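Caron freestanding washbasin with stand – 8 months in

Got this for the small bathroom off our back hall. Old pedestal sink had a crack right down the side and I was sick of looking at it. Ordered from Huston, arrived in two boxes, one of them a bit crushed on the corner but nothing broken.

Assembly – 2 hours, mostly me reading the leaflet upside down. Stand goes together with an allen key (included, cheap, use your own). Holes lined up fine. The feet adjust but not by much, so if your floor slopes you'll be shimming. Ours slopes.

Faucet not included. Went with an Ekance single hole one, matte finish, shows every water spot. Would pick something else next time. The hose connections were easy, the drain was not. The rubber washer they give you is too thin and I had a slow drip for a week before I noticed. Bought a thicker one at the hardware store, no drip since. Do that first, save yourself the towels.

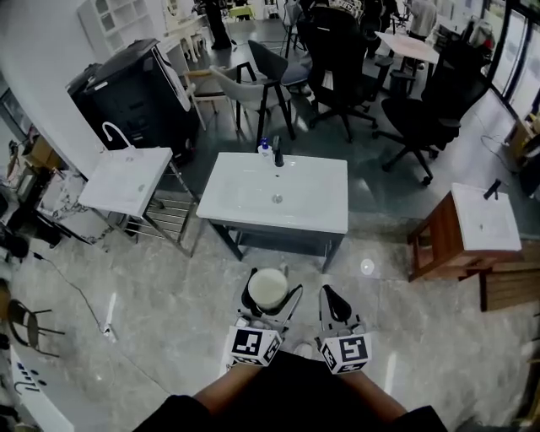 Bowl is on the shallow side. Fine for hands and teeth, not great if you wash your face like I do and get water up to your elbows. Splashes a little with the tap all the way open so now we just dont open it all the way. Drains fast enough.

Cleaning is easy. Toothpaste wipes off, no stains so far, and I'm not exactly scrubbing it daily. The join where the basin meets the stand collects grime though, old toothbrush gets it out.

Stand feels solid. Shelf underneath is ok for spare toilet paper and a small basket, I wouldnt put anything heavy on it. No rust yet, ask me again in September when its been humid all summer.

Paid roughly $66 more than the Alon one my sister-in-law has. Hers wobbles. Mine doesnt. She says hers is deeper tho and she's right.

Huston customer service – emailed about the washer, got a reply after 2 days offering to send the same washer again. Thanks I guess.

4 stars. Would be 5 with a deeper bowl and a decent washer in teh box.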